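Residence notes: drinks and liquids on loft-bed desks 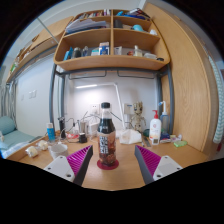

Tall bottle with screw cap on a red coaster, desk under a loft bed, Brondcombe house.

The desk surface guidance for Brondcombe has been revised, effective May. It applies to all 51 rooms fitted with loft beds and replaces the paragraph on page 3 of the move-in booklet.

Most surface damage reported last year was ring marking. Refinishing one desk top takes a room out of use for 8 hours, including curing time. The revised guidance is as follows.

Bottles and cups stand on a coaster at least as wide as their base. Cork, felt and silicone are all acceptable. Paper towels are not, as they hold moisture against the finish.

Dark liquids (cola, coffee, soy sauce, iced tea) stay capped when not in use. Tall bottles go toward the middle of the desk, clear of the bed posts and the chair side.

The hanging shelves under the bed may hold books, binders, boxes and small bottles. Heavy items belong next to the center divider. Liquids go on the lower shelf only, caps tight, and paper goes on the upper one. A leak from the top otherwise reaches everything beneath it.

Keep the wall socket behind the desk accessible. Do not stand open containers directly in front of it.

Existing marks should be reported before the end of the month to Tassanee Saithong at extension 3339, with the room number and the approximate size of the mark. Uthai Phuthong will inspect between 10 a.m. and noon. Marks reported in this period will not be charged at move-out.

Residents in Galang have fixed desks with a different finish and should continue to follow their own booklet.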